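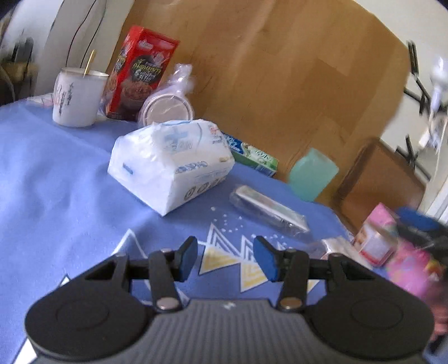 4.2 What changed for the people on the floor

I spent most of January at the Grurcombe site, which packs mixed household orders, the kind where toothpaste, tissues and a box of cereal all go out together. Nistor, the company that runs it, had put in its first picking arm the year before. I wanted to know what the day felt like now, so I mostly stood around and asked nosy questions (people were very patient with me!).

The first thing everybody brought up was the soft stuff. Boxes are easy. A tissue pack squashes, a clear bag slides, and a mug has a handle that's never where you want it. Before the arm, a packer dealt with all of this without thinking. Now somebody has to show the system how to do it, and that showing has become a job of its own. Haruna Tanabe packed for years and now spends half her shift at a table with a hand-held gripper, picking up the same sort of groceries again and again. "My wrists are better and my head is more tired," she told me. I heard versions of that from other people too.

Of the 309 staff on the books, 71 had done at least one demonstration shift by the time I left. A full shift is 200 picks, and most people said the last stretch drags. Figure 3 shows a table set up for this work, with ordinary groceries and household things on a patterned cloth.

Pay was the sore spot. Packers used to earn a bonus for speed, and demonstration work has no speed bonus, so a fast packer who moved to the table lost money at first. Nistor added a flat top-up later on, and I'd say the mood got better after that, though a few of the quickest people went straight back to the line and stayed there. I don't blame them one bit.

Figure 3. Demonstration table with a hand-held gripper. Household items are set out on the cloth for picking.

Contact: Sitilano Work Study Group | Copyright March 2, 2019 | Back to top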